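From: Duyên Huỳnh
To: Coltasier list
Date: 07/08/2021
Subject: Re: Knitwear examples, how many is enough?

Hello all, and thank you for the kind words about the last batch (they did reach me, I've just been slow to write back).

On Friday Collet wrote:
> We've got 55 demonstrations of the cotton squares and the policy
> is doing nicely on those. Is it worth starting on knits yet, or
> should we fill out the cottons first? I'd hate to waste your week.

I'd say start now, and please don't worry about my week! Knits fold so differently from flat cotton that more squares won't teach it much about them. I recorded 23 episodes on Thursday and threw away 6 where I'd let go of the controls too early, which was my own impatience and a cold cup of tea calling. The rest are in the Stimel folder under "knits", with my notes beside them.

Do keep your slow, clumsy ones, by the way, as long as the garment ends up where it should. I used to tidy mine out and I rather regret it now, as the model never saw anybody recover from a poor start.

I've been taking hold at the knitted border wherever I can, blue tape on both fingers as before.

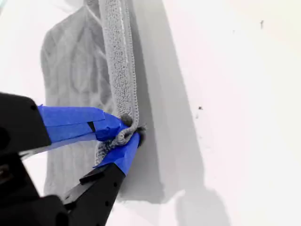 Should we label each grasp by hand while we record? Leave it until afterwards, when you can pause the playback and mark the moment the fingers close.

If anyone would like to share the labelling with me, I'd be so glad of the company. It takes me nearly 2 hours a batch, and it goes much quicker with someone to chat to.

Warmly,
Duyên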